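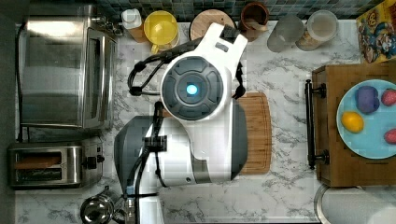 The Dosham Street counter from overhead, toaster oven and toaster down the left side, bamboo board on the marble.

One Counter, One Board

How a small Wernorwood kitchen gets through breakfast, lunch and everything after

Start with the size. The apartment is 600 square feet, top floor, Dosham Street, the steep end of Wernorwood where the bus gives up. The kitchen gets 60 of those and one decent stretch of counter. No island. No breakfast bar. A drawer that opens if you close the oven first.

We asked readers in September to tell us what lives on their counters, and got roughly 1,000 replies, most of them complaints. Air fryers nobody has room for. Stand mixers under tea towels. A bread machine doing duty as a mail shelf. A few people wrote in to say they'd put everything away in cupboards and then missed it so badly they took it all back out again. That last group got us interested. So we went looking for a kitchen where the stuff stays out and the cook still gets to cook.

The Dosham Street household keeps to one rule, more or less. Back wall is for keeping, front is for working. If it's used every day it can stand against the tile. If it's used every week it goes in the tall cupboard in the hall, next to the vacuum. If it's used at Thanksgiving it goes to a relative's garage in Breltenport and good luck getting it back.

And in the middle, the cutting board. Bamboo, with a groove around it for juice. It gets to stay out all the time, which in a kitchen this tight is a big deal.

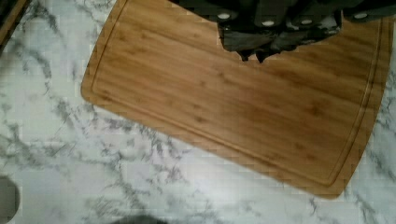
A board that never gets put away has to earn the space. Tomatoes, obviously, and the groove is good for tomatoes. But also sandwiches get built on it. Hot pans get parked near it (not on it, there was an incident). Homework has happened there. The household went through two plastic boards before this, both of them warped in the dishwasher, both of them slid around like a puck. Bamboo doesn't go in the dishwasher. Hand wash, stand it on edge till it's dry, a little mineral oil when it starts looking thirsty. If yours smells of onion, half a lemon and coarse salt, then rinse. Takes two minutes. Do it at night and its ready by coffee.

One more thing on boards, and then we'll move on. Damp paper towel underneath. Cheap, ugly, works. Every restaurant cook we've ever spoken to does it and hardly anybody at home does. The rubber feet they sell for this are fine too, until one goes down the drain.

The backsplash came with the place, small square tiles, blues and darker squares all mixed. The current tenants would have picked plain white and are now glad they didn't get the chance. Mottled tile hides a lot. Oil spatter, tea, whatever happened with the blender. Grout is another story. Old toothbrush, baking soda paste, a podcast.

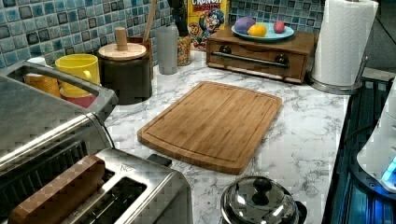 Cereal was the argument. It always is. One camp wants the box out where a half-awake person can find it, the other wants it poured into a jar with a lid so it stays crisp. The compromise was both, and before you write in, yes, we know that's twice the footprint. But a jar by itself turns into a mystery by the second week and a box by itself goes stale with the flap up. Buy the big box, fill the jar, keep the box for refills.

Toast is settled. Toaster up front on the left, near the outlet, and crumbs go out over the sink every Sunday. Or most Sundays. The rest of the time there are crumbs.

What about looks, though? Plenty of the replies we got were about color, people worried that a counter with things on it will always look like a yard sale. Our own feeling is that you get one loud spot and should put it all in the same place. At Dosham Street the loud spot is the cereal plus anything you drink from. Most everything else is steel, wood or gray.

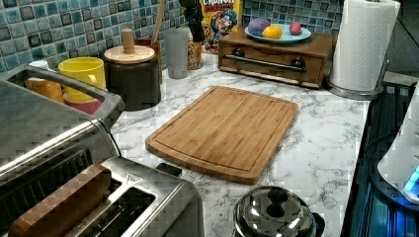
Storage for cups is where small kitchens go wrong first. The cupboard over the sink fills up, a second row goes in front of the first, and then you're drinking out of whatever you can reach. Easier to keep a few out and rotate. Three is plenty here: a yellow one, a pink-red one tucked under it and a ribbed amber glass, all in one steel holder at the back. Next to them a dark brown canister with a pale wooden lid and a knob tall enough to grab with wet hands. That's a detail worth stealing. Flat lids look neat in the store and then you're prying at them with a butter knife at six in the morning.

Utensils stand in a wooden crock, handles up. Keep it to the ones you reach for. Long spoons, a spatula, tongs if you must. The potato masher can go in the drawer, the one that fights with the oven.

Total spend on rearranging all this was under $80, most of it on storage from Sutanto, the housewares place by the Breltenport ferry, which closes at five and doesn't do returns on glass. Measure your shelf before you go. Measure the depth as well, becuase we didn't, and one very nice bread box is now holding batteries in our office.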